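Drulis Picking Kit: Frequently Asked Questions

What comes in the kit?
The two-finger gripper, a wrist camera, the control box, cables and the Rernley software on a USB stick. The arm is sold separately.

Which arms does it fit?
Most small arms with a standard tool flange. Send us your model name before ordering and Houda Soliman in sales will check it.

How heavy an item can it lift?
Up to 600 grams. Flat cartons and small boxes work best.

How long does setup take?
Most customers are picking the same afternoon. Plan on 14 test picks for each new item type.

Can it reach into deep bins and cartons?
Yes, as long as the opening is at least 200 mm wide. Dark interiors slow the camera down, so run these jobs at the low speed setting first.

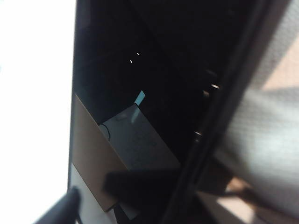 If picks still fail at low speed, raise the exposure one step in the camera menu and try again. Shiny wrap may need a second step.

Do you sell spare fingertips?
Yes, in pairs. Order part 461.

Who do I contact for repairs?
Zineb Gaber at the Zelomden service desk. Have your serial number ready. We close for two weeks in May.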